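3.2 Loading procedure and sorting

Tests were run in the utility room at Prisdale in September by Catarina Barros and Simão Ramalho. The subject of this part of the report is the transfer of dark clothing between a basket and a front-loading washing machine, and the effect of basket position on handling time.

A rectangular wicker basket was used throughout. It was placed on the floor under the open door, with its long side parallel to the machine. Garments were moved singly. Dark items were kept apart from light ones and put in the basket without tight folding, as compact bundles were slow to separate at the drum.
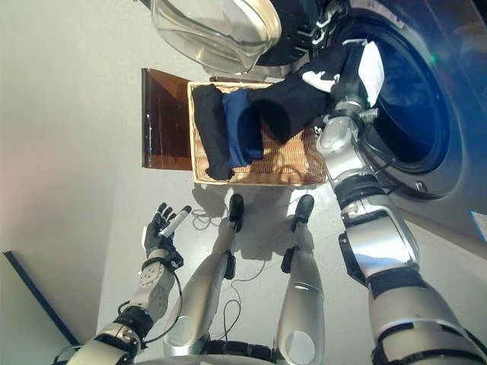
Handling time was taken from first contact with a garment until it was released. Over 30 transfers, printed tops took longer than plain ones, mainly where a sleeve caught on the rim of the basket. Moving the basket 200 mm further from the machine removed most of the catching but gave 2 dropped items. The closer position was kept.

3.3 Checks between runs

The basket was emptied fully before each new run and its weave checked for broken ends, which can pull threads in knitwear. The drum was turned by hand and the fold of the rubber gasket felt for small items.
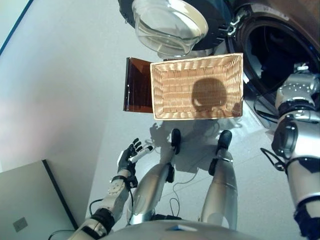 Door clearance was also noted. The basket had to pass beneath the glass without touching it, and a taller model lent by Clementina Paiva was rejected on this ground. Full timings are given in Appendix B.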